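My grandmother's card box and the year I learned to sew

2000-05-11

I finished the quilt top last night! All 44 blocks of it, pinned and pressed and joined, and I stayed up way too late just looking at it spread across the bed. It's lopsided in one corner and I don't care one bit.

I should back up. In April my aunt Flor Ríos mailed me a shoebox that had belonged to my grandmother, full of index cards. I figured recipes. A few of them are (there's a plum cake I'm going to try once plums are any good), but most are quilt patterns she drew herself in pencil, with the measurements squeezed into the margins in handwriting so tiny I had to borrow a magnifying glass. She numbered every card. The highest number in the box is 1489, and there are nowhere near that many cards in there, so either she skipped around or there are other shoeboxes in other closets. Flor is checking hers.

The one I fell for is card 400. She called it Rovarano, after the street she lived on when she was first married. It's a simple block, just squares and half-square triangles, but she flips the direction of the triangles every other row and the whole thing starts to ripple. I drew it out on graph paper four times before I believed it would work.

I had never made anything bigger than a pillow. My machine is a secondhand Huven that weighs as much as a small dog and smells like hot oil when it runs for more than an hour, and I love it. It only does straight stitch and zigzag. That's plenty for piecing, and I wish I'd known it two years ago when I was saving up for something fancier.
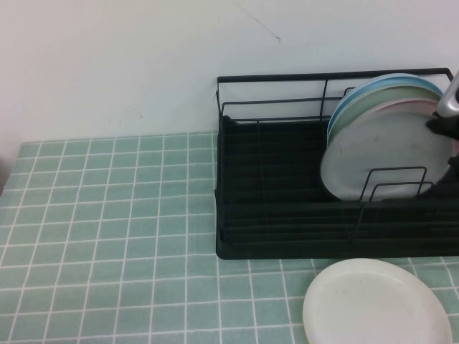
The first row took me a whole weekend. My seams were wandering all over the place, and by the end of the row I'd lost nearly an inch, which anybody who quilts will tell you is a lot. So I called Percy Cuervo, who taught the evening class I dropped out of (sorry, Percy), and he told me to put a strip of masking tape on the machine bed a quarter inch from the needle and watch the tape, never the needle. Night and day! I ripped out row one and did it again in an evening.

He also talked me out of prewashing everything on hot. I did the dark blue twice in cool water by itself and so far it's behaving – ask me again after the first real wash.

The fabric is mostly from the remnant bins at Echeverri, plus two old shirts and a curtain. My favorite piece is a faded orange stripe I almost left out. It showed up in six blocks in the end and every one of them looks better for it. If you're picking colors and there's one you feel shy about, try it small and see.

Next up is the batting and then the quilting itself, by hand, since the machine can't swallow anything that thick. I'm going to do plain diagonal lines, nothing clever. Flor says Grandma did hers with a thimble on each hand and the radio going. I have one thimble and it's too big, so I've got a scrap of felt stuffed in it for now.

If anyone has a good way of basting without crawling around on the floor, please write to me. My knees would be grateful.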